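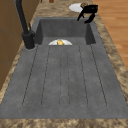

A simulated sink from our planning work, with one plate in the basin and another on the counter by the gripper.

Every December I get the same phone call from somebody with money left in the budget and a robot arm in their shopping cart. Can I take a quick look at the quote? Sure I can! And then I ask how many hours they've spent in simulation, and the line goes quiet.

I've come around to a pretty stubborn view on this. Spend the first chunk of your equipment money on simulated kitchens, and on a person who knows how to build them, before you sign for any hardware at all. When we were planning the dish-handling cell at Degefa, we had a quote from Flasiteo for 4 arms and a very nice brochure to go with it. Necati Dursun, my boss back then, wanted the order in before year end (he'd have lost the money otherwise, and I do get that). I asked him for 20 days first.

Most of those days went into sinks. A plate on an open counter is one kind of reach. A plate down in a deep, boxy basin, sitting close to the front wall, is a whole different one — the gripper has to come in over the rim, and suddenly the size of the gripper body matters a lot more than the payload number on page one. We ran 200 layouts, moved the faucet all over the place, and came out wanting 2 arms with slimmer grippers. The Luria people quoted us on those within the week.

Now, simulation flatters you. Rendered plates don't chip, and I've never met a rendered bread roll that crumbled like the ones in our cafeteria. So keep money back for real testing, and ask the vendor for a loaner. Drernum gave us one for 5 weeks and all we paid was the freight.

But if your finance office only lets you buy things that arrive on a pallet, go argue with them now, while the quote is still just a quote. I'd rather have that fight in the fall than spend the spring looking at an arm that can't get into the sink.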